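Storing bread in plastic vs. paper vs. a box: mold and staling
Forum > Kitchen > Bread and Baking > Storage
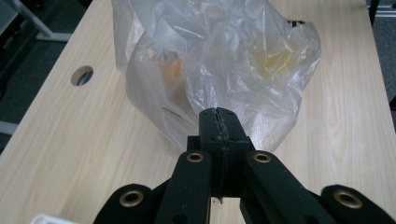 Post 1: Does the bag matter more than the room?

crumb_ledger
I bake two pan loaves a week, 65 percent hydration, no preservatives, no added fat. Kitchen sits near 72 F most of the year. In a closed plastic bag I get visible mold on day five. In paper I get no mold but the crust is hard on day two and the crumb is dry on day three. I would like six days of usable bread without freezing. What are people doing, and have you measured anything or is it habit?

Post 2

gaurav_maurya
Two separate processes. Mold needs surface moisture. Staling is mostly starch recrystallizing, and it goes on even if the loaf loses no water at all. A plastic bag stops drying and does very little about staling. Paper lets the loaf dry, so you get both drying and staling, and the mold has less to work with.

What temperature is the loaf when you bag it?

Post 3

crumb_ledger
Bagged at two hours out of the oven. I have not measured the center.

Post 4

gaurav_maurya
Measure it. A pan loaf can still be 90 F in the center at two hours. The moisture moves outward, hits the film, condenses, and sits on the crust. Give it four hours on a rack, or overnight with a towel over it.

Post 5

oven_side_b
Disagree on overnight. A loaf left out overnight in a kitchen picks up more spores than one bagged at three hours. The crust comes out of the oven close to sterile. Everything that grows on it later landed on it during cooling or slicing. I bag at three hours and get seven days.

Post 6

gaurav_maurya
Seven days at what humidity?

Post 7

oven_side_b
Dry climate, 30 to 35 percent indoors. Fair point, that probably matters.

Post 8

shalini_s
I kept a log on this last winter. Same dough, same pans, kitchen at 70 F. Loaf weight was 474 g after cooling. I weighed each loaf every morning on the same scale.

Paper bag, folded twice: lost 10 g in the first day and the rate stayed close to that until I stopped. Crumb unpleasant on day three. No mold.

Thin plastic bag, twisted shut: lost 1 g by day three. First mold on day six, on the cut face.

Thin plastic bag, left loosely open: lost 4 g by day two. First mold on day seven. Crumb acceptable for sandwiches to day four, toast after that.

Lidded box, no bag: between paper and open plastic on weight. Crust stayed the best of the four.

One loaf per condition, repeated once. The second run agreed within a day on everything except the box, where mold came two days earlier. I had not washed the box.

Shalini Singhal

Post 9

oven_side_b
One repeat is not much of a sample. The box result alone tells you the spread is as big as the effect.

Post 10

shalini_s
Agreed for the mold dates. The weights were repeatable to 1 g, and I would rely on those.

Post 11

tin_and_rack
What kind of box? I have a Ramden with the bamboo lid and it seals too well. Condensation on the underside every morning. I ended up putting a folded card under one corner of the lid.

Post 12

shalini_s
Enameled steel, older Kandpal, with a row of vent holes at the back. It does not seal at all. If yours is wet under the lid then you have a plastic bag in a different shape.

Post 13

crumb_ledger
Center temperature at two hours was 94 F. At four hours, 76 F. I will bag the next one at four and report.

Has anyone used the perforated bags? Sumatar sells a pack with pinholes, supposedly for crusty loaves.

Post 14

night_levain
Used them for a year. Good for a baguette you plan to eat the same evening. For a pan loaf they dry it out by day three. The holes are sized for crust and do nothing for keeping time. I went back to plain bags and reuse each one twice.

Post 15

oven_side_b
Reusing bags is your mold source. Crumbs in the bottom corners hold spores and you are putting fresh bread on top of them.

Post 16

night_levain
I turn them inside out, shake, wipe with white vinegar, and hang them to dry. No difference in mold date that I can see between first and second use. By the third use there is a difference.

Post 17

gaurav_maurya
Vinegar in the dough does more than vinegar on the bag. One teaspoon per loaf, or swap a fifth of the flour for sourdough starter. Lower pH slows mold noticeably. Commercial bakeries use calcium propionate for the same job, at a rate in the region of 2,000 parts per million by flour weight if I remember correctly. You can get part of the way with acid alone before you start tasting it.

Post 18

oven_side_b
Part of the way being how far?

Post 19

gaurav_maurya
One day in my kitchen, sometimes two. With 20 percent starter I get two reliably.

Post 20

pantry_north
Nobody has mentioned the refrigerator. I keep mine in plastic in the refrigerator and have not seen mold in two weeks.

Post 21

shalini_s
It works for mold. It is the worst place for staling. Starch recrystallizes fastest just above freezing, so a day in the refrigerator costs you several days on the counter. If you toast every slice you will not care, as heating above 140 F reverses most of it.

Post 22

pantry_north
I toast every slice.

Post 23

shalini_s
Then your method is fine.

Post 24

tin_and_rack
Freezing is still the correct answer for anyone who cannot finish a loaf in four days. Slice, bag, press the air out, freeze the same day. I know the first post ruled it out.

Post 25

crumb_ledger
Ruled out for space. The freezer is a small one above the refrigerator and it is full from November on.

Post 26

night_levain
Half a loaf takes very little room. Freeze half on day one, leave half on the counter, swap on day three.

Post 27

crumb_ledger
Results. Same dough, one teaspoon of white vinegar, cooled four hours, plain plastic bag with the neck folded under and no clip. Center was 77 F at bagging. No condensation on the film the next morning, which is a first. Crumb fine through day four, toast on five and six. Mold on day eight, one spot, on the heel.

I changed the cooling time and the acid together, so I cannot say which one did it.

Post 28

oven_side_b
Cooling time. You had free water on the film before and now you do not.

Post 29

gaurav_maurya
Both. Run one without the vinegar.

Post 30

crumb_ledger
Will do. A separate question on bulk bags. Gokus has a box of 1,000 thin ones for less than I pay for two small packs. Is there any reason to prefer the heavier film?

Post 31

night_levain
Heavier film survives washing. For single use the thin ones hold moisture well enough over a week. Check that they are sold for food, some of the bulk boxes are not.

Post 32

crumb_ledger
The listing does not say either way. I have asked the seller. The no-vinegar loaf goes in the oven tonight.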